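4.2 Collecting the serving demonstrations

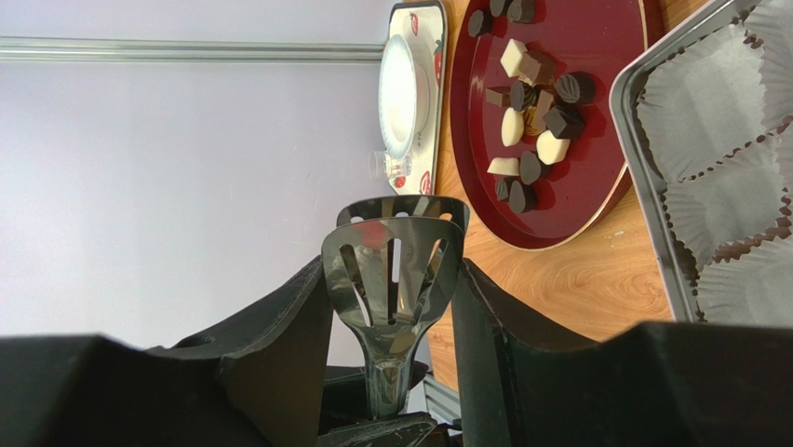

Figure 3. Wrist camera view during the chocolate serving task. Photo: Emiliano Vallejo, Stunon.

The second group of tasks concerns the handling of food items with a tool. Our first group (Section 4.1) used only rigid blocks from the Cutwood set, which can be grasped directly by the fingers. In a kitchen the robot must often hold something else and act through it, and the errors of the grasp are then added to the errors of the movement. We wanted examples where this difficulty is present from the beginning. The gripper in Figure 3 holds a gray plastic slotted spatula with the blade turned towards the tabletop, and the chocolates are on a round dark red tray with a thin gold-coloured rim.

The task is given to the operator as one sentence: move the named chocolate from the tray into an empty paper liner. The sentence names the piece by its colour and shape, for example "the white oval one" or "the brown cube". The order of the sentences is drawn at random before the session, and the operator cannot change it. In an early trial in November the operators could choose the piece freely, and they nearly always took the one closest to the robot. A policy trained on these recordings learned to go to the same side of the tray for any sentence. We therefore discarded the trial and do not use it in the results.

All recordings were made in our laboratory in Pravville by two operators, Ezekiel Nakamura and Emiliano Vallejo. The operator moves a leader arm and sees the workspace directly, without a screen. We know that this gives him information which the policy does not have. When the blade of the spatula covers a piece, the operator can move his head a little, but the wrist camera can not. For this reason we asked both operators to approach from above and to stop for a short moment before the blade touches the tray. The pause makes the recordings longer, but in this moment the target is usually still visible to the camera.

We collected 451 demonstrations. From these, 200 were recorded by each operator under the fixed protocol, and the remaining 51 are corrections, where the operator took over from a partly trained policy. A further 11 attempts were stopped by the safety limit of the arm; they are kept in a separate folder and are not part of the total. We did not remove slow or clumsy demonstrations if the correct piece arrived in a liner. If a piece fell on the table and was picked up again with the tool, the recording was also kept, with a label at the time of the fall.

The arrangement of the objects was changed between recordings. The tray, the baking tray with the white pleated liners and the other tableware could each be moved, and the chocolates were placed again by hand. White pieces and white liners are easily confused by the detector of Schumacher — in our tests this was its most frequent mistake — so we kept both in all sessions and did not replace the liners with coloured ones. Dark pieces present a different problem, as they have low contrast against the dark red surface. The slots of the spatula also leave small parts of the background visible through the blade, and we did not mask them.

Each recording contains the images of the wrist camera, the joint positions, the opening of the gripper and the sentence. The position of the spatula in the gripper was not measured. It was inserted by the operator at the start of each session and could turn slightly during the work. We considered a fixed mount for the tool, but a policy trained with it would probably fail when the robot has to take the spatula by itself, as it does in Section 5.3.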